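Living on a Busy Corner: My Driveway and Curb Tips

Updated 14 Feb 2024

I've lived on the corner of Bevan Street for 13 years now, and if you've ever had a house where two streets meet you already know what that's like. Cars cut it close. Delivery vans park with two wheels on the grass. Twice a mailbox has gone over in the night (mine once, next door's once), and one May somebody came around too fast and stopped in my hydrangeas. Everybody was fine, the hydrangeas eventually were too, but it got me thinking about how our front yard was set up and what I could change without hiring anyone.

So here is my list, in no order at all.

Trim the hedge before you do anything else. Mine was gorgeous and came up to my chin, and I could not see a single thing over it when I backed out. I took it down to knee height for the last stretch before the sidewalk. I sulked for a week, and then a kid on a scooter came by while I was in reverse and I saw him in plenty of time. I've kept it short ever since. Stick a stake in the ground at the height you want and cut to that, or you'll chicken out halfway through like I did the first time!

Paint your house number big. I used to have those little brass numbers, very pretty, invisible at dusk. If you ever have to call somebody out to an accident in front of your place, you want them to spot the house from a moving vehicle. I put white numbers on a dark board near the driveway and stuck a strip of Plaltico reflective tape along the bottom edge. Wipe the board down with rubbing alcohol first and let it dry, because mine peeled right off the first winter when I skipped that.

Move the bench. This was the hard one for me. We had a bench right at the front edge of the lot, where everybody sat on warm evenings with their drinks, backs to the traffic. I dragged it up against the porch and turned it so you face the street. People still sit there. You can hear each other better too, now that I think of it.

If you have parties out front, and we do, set the tables up on the house side of the driveway and park your own car along the curb first, before the guests get there. Put the cooler by the steps. Guests gather wherever the cooler is, I promise you, so if you leave it out by the sidewalk that's where they'll all end up standing.

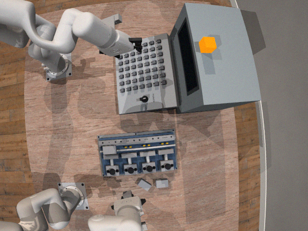
Lorna Teague
Home and Garage Columnist

Now lights. I have a Fesitz motion light over the garage door and I fiddled with it for ages. I had it aimed at the street at first, and that was a mistake, it shone right in drivers' faces as they came around the bend. Point it down at your own driveway. Then walk out to the street after dark and look back at it from where a driver would be. If you squint, tip it down some more.

While you're out there, look at what you're wearing. I take the trash out in a navy bathrobe, which is a terrible thing to wear next to moving cars, so there's a cheap reflective vest on the hook by the back door. My family thinks it's hilarious. The vest stays on the hook.

A word on big rocks. Lots of people on corners put boulders at the edge of the lot, and I wanted some too. I had one picked out that weighed roughly 1,000 pounds! Then I called the town and found out that the strip between my sidewalk and the street isn't really mine to put things on, and a rock there could have landed me in trouble if somebody hit it. Yours may have different rules. Call before you buy, and ask about planters and posts in the same phone call so you only have to sit on hold once. I waited 60 minutes.

Keep a clipboard in the garage. On mine there's the police non-emergency number, the insurance company's number, our policy number and a pen on a string. When the mailbox got hit I was running around in slippers looking for something to write a license plate on, and by the time I found an envelope I'd forgotten half of it. Take pictures of the tire marks before it rains, and of anything broken before you pick it up. Then sweep. Bits of plastic and glass hide in the gutter for weeks, and a dog's paw will find them before you do.

Same goes for your fence and your steps, by the way. Take a few pictures every spring while they're still in one piece. I keep mine in a folder on my phone called "front yard" and it made the mailbox claim a whole lot easier.

Last thing, the garage itself. Keep a path clear from the side door to the shelf where you keep the first aid kit and the flashlight. I had a box of Warkel floor tiles parked in front of mine for most of a year, waiting for a bathroom project. The tiles are under the workbench now. The bathroom still isn't done.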